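Zakska (robot build)

Zakska is a two-armed tabletop robot put together in a shared workshop by Enda Ó Néill and other members of the space. It is a stationary build: the arms are fixed at the near side of a work table and handle objects placed within reach. The project is known among its builders for its bottle routine, in which the robot picks up plastic bottles, turns them, and sets them down again. The control program is called Driver.

Background

Ó Néill began the project in November with a single arm bought secondhand. The first version had a two-finger gripper and could lift small boxes but had trouble with round objects, which rolled out as the fingers closed. A second arm was added the following spring, and both grippers were replaced with jointed hands. The name Zakska was first written on a parts bin and was kept when the project moved to its present table.

An earlier build from the same workshop, named Andex, used belt-driven joints and was taken apart for its power supply and motor controllers. Some of its wiring notes are still used for Zakska.

Construction

Each arm ends in a gray hand with jointed fingers and a thumb. A boxy sensor module is mounted beside each wrist, and its cable runs back along the arm. The builders moved the modules several times. In the first position the thumb blocked much of the view when the hand closed, and in the second the cable pulled tight when the wrist turned. The present bracket leaves a loop of slack at the wrist.

The parts list has 492 entries, of which 109 are fasteners. Most of the brackets were made in the workshop, and those near the hands have been remade more often than any other part.
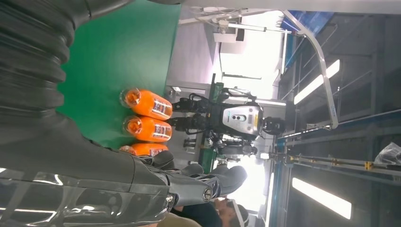

The working surface is green. The color was picked after trials on a white table, where the vision software often lost the edges of clear plastic caps. Orange bottles were chosen as the standard test object for the same reason, as they stand out well from the green and are cheap to replace.

Bottle routine

At the start of a run the bottles are laid on their sides near the far edge of the table. Driver selects one bottle, moves an open hand over it, and closes the fingers at the neck and shoulder. The bottle is then lifted and brought toward the middle of the table, where the second hand can take hold of the base if a transfer is called for.

The neck grip came out of early testing. Gripping the middle of the bottle covered the printed label, which the software uses to work out which way the bottle is facing. The neck grip leaves more of the label showing but lets the heavy end dip. Driver corrects for this by turning the wrist during the lift.
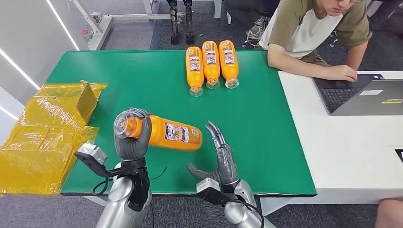

One hand gripping a bottle near the cap, with the second hand open. Three more bottles lie at the far side of the table.

Software

Driver runs on an ordinary computer and is divided into a planner and a set of hand routines. The planner decides which arm to use and keeps the arms from crossing. The hand routines set finger positions and closing force. A separate tool, Yoo, plays back recorded runs so that a failed grip can be studied one step at a time.

Recordings are kept for the last 2,000 runs, after which the oldest are deleted. A change to the grip settings has to complete 200 runs on the bench before it is added to the main version. Dropped bottles are logged by hand, with a note of which finger slipped first.

Known limits

Zakska cannot open a bottle. The fingers can hold a cap but do not have enough turning force to loosen one, and a trial with rubber pads on the fingertips was given up when the pads tore. Bottles lying tight against each other are also difficult, and the robot may nudge a neighboring bottle out of place while reaching for the one it wants.

See also

Andex
Driver (control program)
Yoo (playback tool)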